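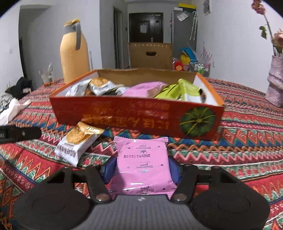 Section 8. Visitor Demonstration with the Hand-Held Gripper

8.1 Purpose

This section covers the open-day demonstration in which a visitor picks up wrapped snacks with the hand-held gripper and places them in a box. It applies to the Gukholm hand unit with the Flomel finger pads. For robot-mounted operation, see Section 9.

Revised April 9, 2019. Replaces the February issue.

8.2 Preparing the table

1. Cover the table with a cloth and pull it tight at the corners. A patterned cloth may be used.
2. Place a shallow open box at the middle of the table, within arm's reach of the visitor.
3. Put mixed snack packets in the box. Leave one or two packets on the cloth in front of it.
4. Keep bottles, cups and vases behind the box or to the side, outside the reach of the linkage arms.

NOTE: Wrappers may face any direction. Upside-down printing has no effect on the grip.

8.3 Checking the hand unit

1. Look at the two blue finger pads. Replace a pad that is torn or lifting at a corner.
2. Open and close the fingers 2 times without a load. Both linkage arms must move freely.
3. Check the screws at the lower pivots. Tighten by hand only.
4. Wipe the pads with a dry cloth.
5. Start a new log and enter the station code. The Gakano hall uses code 1343.

CAUTION: Keep fingers, hair and sleeves clear of the linkage arms while the unit is closing.

8.4 Running the demonstration

1. Hand the unit to the visitor with the fingers open.
2. Ask the visitor to approach the packet with one pad on its left side and one on its right.
3. Close slowly until both pads press against the wrapper. Stop when the packet no longer slides.
4. Lift, move over the box and open the fingers.
5. Repeat with a packet taken from inside the box.

NOTE: Puffed packets give under the pads. Do not close further to remove the slack. A crimped seal must not be used as a gripping edge.

CAUTION: Do not lift any item over 800 g.

8.5 After each visitor

Save the log, return the packets to their places and remove any with a split seal. If the fingers do not return to fully open, take the unit out of use and follow the procedure in the Pawłowska service sheet.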